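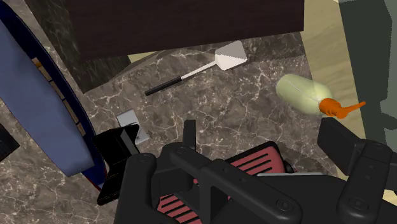
Marble worktop, brownish grey with white and cream veins

Ticket 727
Product: Odavis water softener, under-counter, with the Hurum valve head
Site: Clandham, kitchen
Opened by: Adesuwa Akpan
Status: Solved (left open for comments)

What's wrong

Hello! The softener went in during June and I have loved every minute of it, right up to this week. The kettle has started furring up again, the tea has got its scum back, and the display on the valve head says 38 where it used to show the time. It still lets water through at good pressure. It just isn't softening it, as far as I can tell from the test strips (dark red at the kitchen tap, same as the unsoftened garden tap).

I do all my baking on marble and limescale rings are a misery to shift from it, because anything acid enough to dissolve the scale will happily start on the stone as well. So I'm keen to get this sorted before I do something silly with a lemon.

I've read the manual twice. It lists 38 as "brine draw fault, see dealer". I'd much rather have a go myself first, so please throw ideas at me!

Things I had done before opening the ticket

Switched it off at the wall, waited, switched it on. The 38 went away and came back during the night, after the regeneration was due.

Checked the bypass. It was in service, with both levers in line with the pipes.

Looked at the salt. Plenty of block salt in there, nearly to the lid.

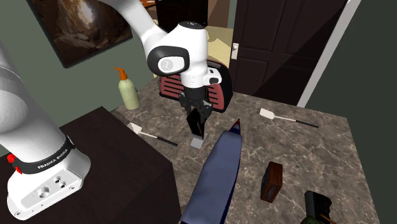
The salt level was the thing that made me think everything at that end must be fine, and I was wrong about that, so if you've arrived here with the same code please don't stop where I did.

Reply from Arriaga support, 10:38

Thank you for the clear write-up. Code 38 on this head means the valve went into brine draw and the level in the cabinet did not fall. Usual causes are a blocked injector, air getting in at the brine line, a float stuck down, or a salt bridge. Please start a manual regeneration and tell us what you hear and what the water in the salt cabinet does. Put the bypass on before you open anything on the head.

Adesuwa Akpan, later the same morning

Done, and it was quite exciting. Held the button until the motor ran, and it went through backwash with a good rush down the drain hose. Then it moved on to brine draw and the rush dropped to a trickle, as the manual says it should. I stood over the cabinet with a torch and the water didn't move at all. I'd put a pencil mark on the plastic so I wasn't fooling myself.

Next I took the brine line off at the valve end and put my thumb over the port. No suction whatsoever. I think that rules out the float and the salt for the moment? If the head were pulling, I'd have felt it.

Reply from Arriaga support

Correct, no suction at the port points to the injector. It sits behind the small cap on the side of the head, held by two screws. Bypass on, then run the head to a rinse position to let the pressure off, then unplug. Note which way round the nozzle faces before you pull it. Clean with warm water and a wooden cocktail stick, nothing metal.

Adesuwa Akpan, that evening

Found it! The little gauze screen behind the cap was packed with brown grit, and there was one proper lump sitting right in the throat of the nozzle. I rinsed the screen under the tap, teased the lump out with a cocktail stick and held the nozzle up to the window to see daylight through it. Such a tiny hole to run a whole machine.

A warning for anyone following along: the O-ring on the cap stayed behind in the head and I very nearly put everything back without it. Smear of silicone grease, back in its groove, cap on, screws done up evenly.

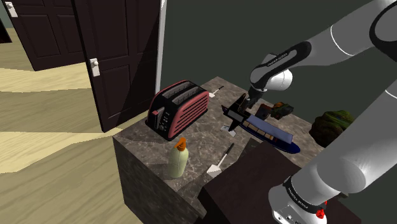
Square marble-topped block, with a black caliper-shaped tool on top

Second manual regeneration. Thumb over the port and there was a lovely firm pull this time. Line back on, torch out again, and the water went down past my pencil mark while I watched. 38 hasn't shown since I plugged it in.

There was a salt bridge too, by the way. Once the level dropped I could see the lower blocks had fused into a shelf with a gap underneath. I broke it up with the handle of a wooden spoon — gently, as the cabinet wall is thin.

Next morning, 9:10

No code overnight, clock showing properly, and the kitchen tap strip has come out green. I'm so pleased. I'll descale the kettle today, well away from the marble, and check the screen again when I next top up the salt.

One question left over: where does brown grit come from in a new installation? Is it worth fitting a strainer on the inlet?

Reply from Arriaga support

Usually pipe debris from the fitting work or from repairs to the main. A strainer before the bypass is worthwhile if it happens again. Marking as solved, and comments stay open.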